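Comunidad de ayuda Trururine
Inicio > Hogar > Pintura y superficies > Mantenimiento

Velo blanquecino en pintura mate después de limpiar con agua del grifo

Publicada el 6 de enero de 2018
Vista 3424 veces
Respuestas: 3
Etiquetas: pintura mate, cal, dureza del agua, conductividad, rozaduras

Pregunta

Tengo un pasillo pintado con una plástica mate de la gama Carré, color gris medio, dos manos a rodillo sobre imprimación al agua. La pintura se aplicó en septiembre y tenía el secado completo de sobra cuando la limpié por primera vez.

Procedimiento seguido: bayeta de microfibra, agua del grifo, unas gotas de lavavajillas, pasadas horizontales, sin aclarar. Las rozaduras oscuras se atenuaron, pero al secar quedó un velo más claro que la pintura, visible con luz rasante desde la ventana del fondo. De frente casi no se aprecia. Repetí la operación con más detergente y el velo aumentó.

El agua de red aquí, en Prurkbridge, es dura. Un medidor Ukton de bolsillo me da 668 µS/cm en la cocina, con el agua fría y tras dejarla correr.

Lo que necesito saber:

- Si el velo es cal, detergente o pulido de la pintura.
- Cómo distinguirlo sin estropear más superficie.
- Si merece la pena usar agua embotellada o destilada en la limpieza o es un gasto inútil.
- Si hay que repintar, si puedo hacerlo por zonas.

No quiero respuestas del tipo «vinagre y listo». El bote dice que la pintura es lavable, pero no indica la clase de resistencia al frote húmedo.

Respuesta 1

Vinagre con agua a partes iguales y frotar. A mí me funciona con la mampara. Si no se va, goma de borrar de las blancas.

Comentario del autor de la pregunta: la mampara es de vidrio. No es el mismo caso.

Comentario de otro usuario: la goma tampoco, en mate deja brillo casi seguro.

Respuesta 2 (aceptada)

Hay tres causas posibles y pueden darse a la vez. Se separan con pruebas sencillas.

a) Residuo de detergente. Es lo primero que hay que descartar si no hubo aclarado. Los tensioactivos y espesantes del lavavajillas quedan en la superficie al evaporarse el agua. En una pintura satinada se nota poco; en una mate, con la superficie microscópicamente rugosa, el residuo rellena los valles y cambia la forma en que se dispersa la luz. Que el velo aumentara al añadir detergente apunta en esta dirección, aunque también frotaste dos veces y eso complica la interpretación.

b) Residuo mineral. Una conductividad de 668 µS/cm indica bastante sal disuelta, pero no es una medida de dureza. El medidor responde a todos los iones: calcio y magnesio, también sodio, cloruros, sulfatos. Dos aguas con la misma lectura pueden dejar residuos muy distintos. Para conocer la dureza necesitas tiras reactivas, un test de gotas o el análisis que publique el suministrador. Dicho esto, con una bayeta bien escurrida la cantidad de agua por metro cuadrado es pequeña y el depósito también. El problema aparece cuando se chorrea: el agua se acumula en el borde inferior de la gota y concentra ahí las sales. El depósito mineral suele tener forma de cerco o de lágrima. Un velo continuo y uniforme es menos típico.

c) Pulido. El frote aplana las partículas de mateante que asoman en la película. El resultado es una zona con más brillo, que según el ángulo se ve más clara o más oscura que el resto. No se elimina limpiando, porque no hay nada depositado encima.

Prueba de diferenciación. Elige una franja poco visible, a la altura del rodapié, dentro de la zona afectada.

Paso uno. Humedece una bayeta limpia y sin detergente con agua destilada, escúrrela hasta que no gotee y apóyala sin frotar. Retírala, gírala a una cara limpia y repite. Seca por contacto con papel blanco sin estampado. Espera al secado completo y mira con una linterna pegada a la pared. Si el velo ha desaparecido o ha bajado mucho, era sobre todo detergente.

Paso dos. Si sigue, aplica con un bastoncillo ácido cítrico muy diluido en agua destilada, en un punto del tamaño de una moneda. Pocos segundos, luego aclara por contacto como antes. Si el punto recupera el tono, había carbonato. Muchas pinturas mates llevan carbonato cálcico como carga, así que el ácido también puede atacar la propia pintura. No lo extiendas a toda la pared sin haber visto el punto seco al día siguiente.

Paso tres. Si ninguna de las dos pruebas cambia nada, es pulido. La comprobación es mirar el punto desde dos ángulos opuestos: el residuo tiende a verse claro desde ambos lados, el pulido suele cambiar.

Sobre el agua. Para la limpieza normal basta agua del grifo con la bayeta escurrida. La destilada tiene sentido en la última pasada, la de aclarado, y en las pruebas, para no introducir una variable más. El agua mineral embotellada no aporta ventaja por el hecho de estar embotellada. Algunas tienen mineralización muy débil y otras contienen más sales que tu grifo. El dato que hay que mirar en la etiqueta es el residuo seco, en mg/l. Si no aparece o no puedes leerlo, mide con el Ukton: vaso limpio, enjuagado dos veces con la misma agua, y anota la temperatura si el aparato no compensa.

Sobre el repintado. En mate se tolera el retoque mejor que en satinado, pero solo con el mismo bote, el mismo rodillo y poca diferencia de tiempo. Con un pasillo iluminado de punta, un parche se verá. Lo prudente es pintar paño entero, de esquina a esquina. Antes hay que aclarar el detergente: sobre restos de tensioactivo la mano nueva puede hacer cráteres o agarrar mal.

Comentario del autor de la pregunta: hecho el paso uno en dos franjas. El velo baja casi del todo en la primera y a medias en la segunda, que es donde más froté. El paso dos no cambió nada. Entiendo que es detergente más algo de pulido.

Comentario de quien responde: coincide. Aclara el paño completo y espera 7 días antes de decidir si repintas. La vista se acostumbra al defecto y conviene mirarlo con distancia.

Respuesta 3

Añado solo un par de cosas a la anterior, que me parece correcta.

La dirección de las pasadas importa. Las horizontales largas dejan bandas paralelas al suelo que la luz rasante recorta. En paredes mates trabajo por presión, dando toques, y si hay que arrastrar lo hago en cortos cruzados y cambio de cara la bayeta con frecuencia. Una microfibra usada antes en suelo o encimera lleva partículas atrapadas y raya. Tengo 4 bayetas reservadas para paredes y las lavo sin suavizante - el suavizante deja película y volvemos al mismo síntoma.

Las rozaduras oscuras de zapato o maleta son material transferido, normalmente caucho o plástico. El agua no las disuelve, las mueve. Si a la segunda pasada suave no ceden, conviene parar: a partir de ahí se gasta más pintura que marca. En las motas blancas hay que comprobar con la uña si son polvo pegado o desconchón, porque un desconchón no se limpia, se masilla.

En cuanto a las clases de lavabilidad, «lavable» en el bote sin más datos sirve de poco. Pide la ficha técnica y busca la resistencia al frote húmedo. La clase uno es la más resistente y la cinco la menos. El ensayo mide pérdida de espesor de película y no dice nada del cambio de brillo, por lo que una mate de clase uno también puede pulirse.
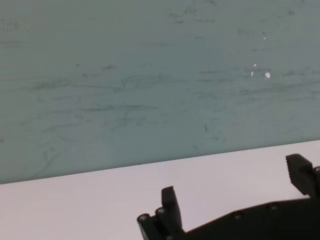
Superficie gris verdosa mate con rozaduras y motas blancas
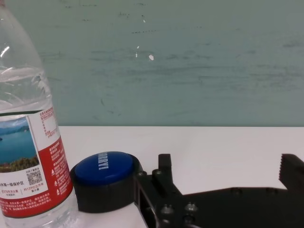

Botella de agua con etiqueta roja y blanca en caracteres chinos

Para las aguas de importación vale lo dicho sobre el residuo seco: si la etiqueta está en un idioma que no se lee, el conductímetro resuelve la duda en un minuto. La conversión de µS/cm a mg/l que hacen estos aparatos aplica un factor fijo y es orientativa. Para comparar dos aguas entre sí es mejor quedarse con la conductividad.

El agua destilada de planchar hay que comprarla sin perfume. La perfumada puede llevar tensioactivos y colorante.

Comentario de otro usuario: ¿sirve el agua del deshumidificador?

Comentario de quien responde: tiene pocas sales, pero arrastra polvo del intercambiador y el depósito cría biopelícula. Para una pared clara no la usaría sin filtrar.

Comentario del autor de la pregunta: paño aclarado con destilada. Queda una banda a media altura que solo se ve con linterna. No repinto por ahora.

Pregunta marcada como resuelta. Los comentarios siguen abiertos para usuarios registrados.

Preguntas relacionadas
Cercos amarillos en techo tras una fuga ya reparada
Diferencia entre residuo seco y dureza total
Retocar pintura mate Carré con un bote abierto del año anterior
Calibrar un medidor Ukton sin solución patrón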